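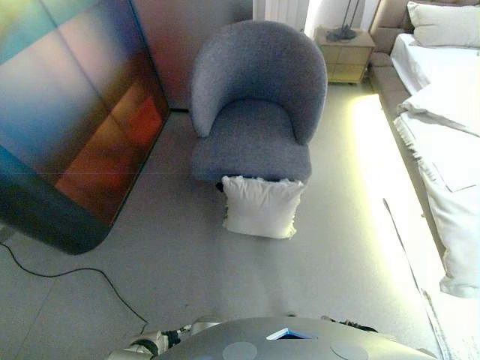 Please could the article separate fringed covers from frayed ones? They are sold under the same name, and one of them is supposed to look like that while the other may just be wearing out. – Unsigned comment from a reader. A section on edges has been added below.

Scatter cushion

A scatter cushion (also throw cushion, or in American use throw pillow) is a small, loose cushion placed on a chair, sofa or bed. It is not fixed to the furniture and can be moved from one seat to another. It differs from a seat cushion, which is cut to fit a particular frame and carries the sitter's weight, and from a bed pillow, which is usually larger and softer and is kept in a washable pillowcase.

Shape and size

Most scatter cushions are square. Oblong, round and bolster shapes are also made. A common size for an armchair is 50 cm along each side, though smaller ones suit a chair with a shallow seat. The size given on the label is normally that of the cover laid flat. Once filled, the cushion measures less from side to side, as the cloth is drawn in by the thickness of the filling.

The inner pad is often bought 5 cm larger than the cover so that the corners are properly filled. A pad of the same size as its cover tends to leave the corners empty after some use.

Parts

A cushion with a removable cover has two main parts. The pad is a closed bag of plain cloth with the filling sewn inside. The cover goes over it and is closed with a zip, buttons, ties or an overlapping flap at the back. Zips are usually set into a side seam, where they are least noticed, or across the back panel.

Cheaper cushions may have no separate pad. The filling is put straight into the outer cloth and the last gap is sewn up by machine. Such cushions are harder to wash and cannot easily be refilled.

Coverings

Cotton, linen, wool, velvet and polyester are all used. Fleece and other brushed fabrics have a raised nap, which gives a soft surface but flattens where the cushion is leaned on. It can often be lifted again with a clothes brush.

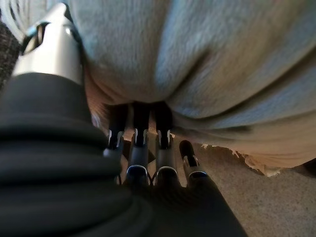
Loosely woven cloth keeps its shape less well than close weaves and is more likely to pull apart at the seams. Covers in these fabrics are sometimes lined. White and very pale covers show marks soonest, particularly on a cushion that spends part of the day on the floor.

Edges

The simplest edge is the knife edge, in which front and back are sewn together with nothing between them. Piping is a cord wrapped in cloth and caught in the seam. It makes the outline firmer and takes some of the rubbing that would otherwise fall on the cover itself.

Fringed edges are made in 2 ways. In the first, a ready-made trimming is sewn into the seam or on top of it. In the second, the cover is stitched a little way in from its edge, and the crosswise threads outside the stitching are drawn out to leave the remaining threads hanging. The second kind is called self-fringe or frayed edge. It looks uneven from the start, and as long as the line of stitching holds it does no harm to the cover.

Wear is a different matter. When a seam allowance has frayed back as far as the stitches, small holes open along the seam and the filling begins to work through. A seam in this state can be resewn slightly further in, at the cost of a slightly smaller cover.

Fillings

Polyester fibre is the usual filling in low and middle price ranges. It is light and white and comes either as a loose fluff or as small balls. Loose fibre forms lumps with use and should be teased apart by hand before a cushion is refilled. Feather and down fillings are heavier and take a dent when pressed – some owners like this and some do not. They need a tightly woven inner bag, as quills find their way through ordinary cotton. Foam, either in a block or shredded, keeps its shape longest.

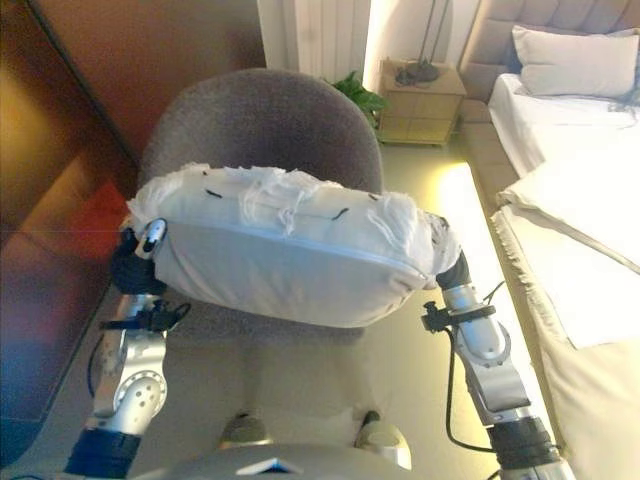 Photo: Wernano picture library

Fillings that have sunk can be topped up. A bag of 200 g of loose fibre is enough to revive a flat cushion of ordinary size. The new fibre is pushed into the corners first and the middle last. If the pad has been unpicked, the opening is pinned and then closed with small overcast stitches before the cover goes back on.

Use on chairs

On an armchair with a curved back, a single cushion is usually placed upright in the middle, where it supports the lower back. Two cushions tend to slide towards each other on such a chair and leave little room to sit. On a sofa, cushions are most often kept at the ends. Textured upholstery holds a cushion in place better than leather does.

Care

Covers should be taken off, closed and turned inside out before washing. Closing the zip keeps its teeth from catching on the cloth. Long fringes tangle in the machine and are safer in a net bag. Feather pads take a long time to dry, and a pad put away damp will smell.

Makers

Cushions are produced both by furniture firms, to match their chairs, and by separate household textile makers. Giketti, based in Brunton, sells its pads and covers separately. Its Jista range has self-fringed covers in plain colours, with new shades added each May.

See also: Bolster; Upholstery; Antimacassar; Pillowcase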